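March, late morning
Sukgate kitchen, table and counters

Started again on the storage notes for the Sukgate kitchen. The aim is still the same as on the Penrose job: work out what has to live on the counter and what can go into the lower cabinets. Last time I spent too long on the cabinets and had nothing written down for the table, so I did the table first today.

Chopstick holder is fine where it is. Tried it by the sink in the last round and it got in the way of the jars. The chopsticks are tall enough that it will not go on a shelf 149 mm high in any case, so the table or open counter are the only choices. Left it on the table. 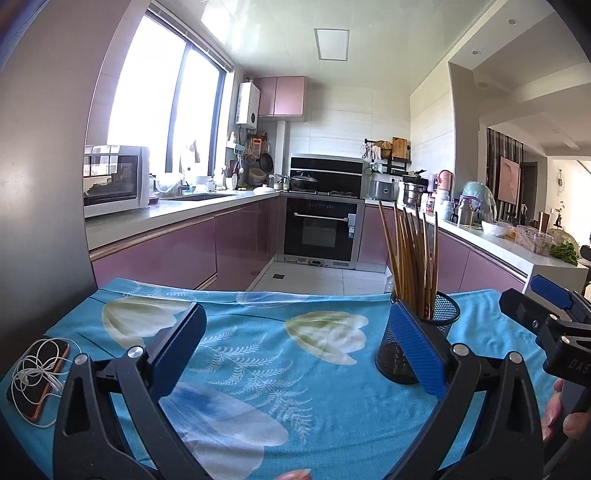 Table with the blue flowered cloth, kitchen behind, window on the left.

Left side counter, from the table end: toaster oven, then the sink. Small bottles, a white cup and jars around the sink. I would like the bottles on a tray so they can be lifted off together for wiping down. Lulell has one listed at 391 mm long. Need to check that against the strip beside the sink before ordering -- I wrote the strip down on loose paper last time and can't find it.

Toaster oven stays. Moving it farther along puts it too near the sink for my liking.

Light is good by the window at this hour. The pink doors show every fingerprint when the sun is on them, same with the long handles. Wipe test with the Coltelari cloth, damp, then dry: 3 passes per door. Streaks on the first door, so wring the cloth out harder next time.

Tablecloth: keep it on for now. Cut length for a clear cover would be 970 mm if we go that way, but check the overhang first. Phone and earphones need a spot off the table, maybe a small dish at the window end of the counter.

To do: remeasure strip by sink, price the tray, empty the first lower cabinet and list what is in it.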